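Parnum Memorial Organ

The Parnum Memorial Organ is a pipe organ in the chapel at Parnum, built by the Wuvard workshop to a design by Gisela Stöcker. 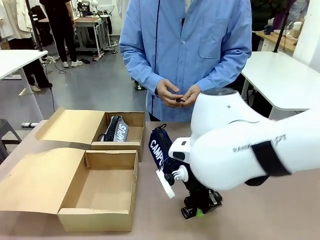 The instrument has 3719 pipes and 77 stops, played from three manuals and a pedalboard. It replaced an earlier organ, parts of which were kept in the west gallery. Before the dedication, parishioners were invited to give small objects and written prayers, which were placed in a chamber beneath the case. They were brought in ordinary containers, among them open cardboard shoe boxes, one holding a navy pencil case marked "CAMPUS." A register of the gifts is held in the vestry.

Dedication

The organ was dedicated on a Friday in September. Nayeli Montoya gave the opening recital, and the choir sang an anthem written for the occasion by Yi-an Seok. The case carvings, by Carleen McAlister, show reeds and river birds.

Use

The organ accompanies Sunday worship and evening prayer. Recitals are given monthly from October to May.

See also: Sung Chapel; Jida Organ School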